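23/08/2023

Long day at Preltton, and my wrists are killing me! Prakash wants the little dark box moved over and over until the robot has enough to learn from, so it was grippers in both hands from the minute I got in. I did 45 before lunch and had to redo 3 that I rushed.

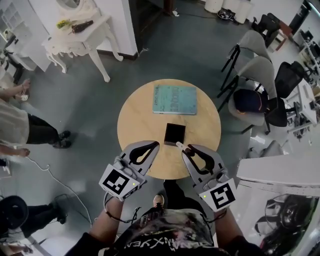 Mackenzie says I grab too fast - she's right, I get bored and start snatching. Slow in, close, lift, pause. I was muttering it to myself by the end (Yevhen heard me, great). The book stays on the table tomorrow too, then we go on to something squishier, which I'm dreading a bit.

Home by seven, soup, ice on the left wrist. Must call Arwel back about December.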